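2023-10-13
Wavside guest packages - workshop notes, test stay no. 2

Up since early, writing this between jobs so forgive the order. Foltadine suite again, same layout as last time. Ineke Van der Linden on the booking side, me on rooms and the basket. Maes delivering.

Where we are
Package is one night, two people, late checkout. Working name still "Slow Night In". Ineke hates it. I don't have a better one. Fadia wants her bakery's name on the card if we use the almond cake, fine by me, needs to go small at the bottom.

Arrival basket
Tried three versions on the bed, on the side table, on the windowsill. Side table wins. On the bed people have to move it before they can sit down, and windowsill looks nice till the curtain gets caught on the handle.

Contents as of today:
- almond cake, half size (full size went to waste on test 1)
- two small bottles of the pear cider
- salted chocolate, the thin kind
- card, handwritten, first names only
- matches in the little tin

Dropped the bath salts. Leaves a ring in the tub and housekeeping has to scrub for ages. Bath oil is worse. Maybe a plain soap from the market, ask Ineke.

Petals
Real ones: bruised by the time of check in, two left a pink mark on the runner. Silk ones: look cheap up close, but can be reused. Third option is no petals and a single stem in the glass bottle. I vote stem. Ineke says the petals are what people photograph. Leaving open, but if petals then NOT on the white runner.

Candles
Tea lights in the jars, 20 in the room was too many, way too warm and a faff to put out. Eight felt right. Will try LED in the bathroom only. The scented one fought with the cake, take it out.

Dinner
Maes can do the two-course cold platter delivered at 7 with plates. Quote is 65 for two, incl. the cheese. Hot option goes to 80 and somebody has to be on site to recieve it. Going cold for the base package, hot as an upgrade. Need to know about nut allergies at booking, currently the form asks nothing!! Ineke to add a field.

Price
Everything except the room lands under 100 if we stay with cold dinner and the stem. Petals plus hot dinner blows it. Don't want to go over in the first season, can look again in March after the Valentine rush.

Room reset between couples
Slowest part of the whole thing by far. Order that worked:

1. Windows open, strip bed, towels out.
2. Collect jars and tin, wipe wax while its still soft.
3. Bathroom, top to bottom, mirror last.
4. Floors. Broom first, tile before the rug, work toward the door. Dustpan gets rinsed after, not put back dirty.

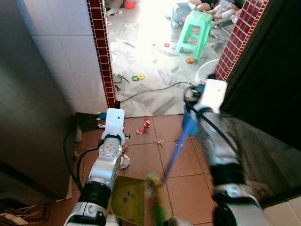 5. Bed made, runner on, fold towels in thirds (not the swans, pls no more swans).
6. Basket in last, card facing the chair. Lights low, check the speaker is charged.

To do
- Ineke: allergy field, and a line about late checkout in the confirmation mail, people keep missing it
- me: reprint cards on the thicker stock, the ink feathered
- Fadia: can she do half-size cakes on short notice, min order?
- Maes: what happens if the couple is late, how long does the platter hold
- spare matches, tin was empty again
- playlist too long and one song is a breakup song, fix

Next test stay same suite, want to try the stem and the LED lights together. Key is in the blue envelope at the desk.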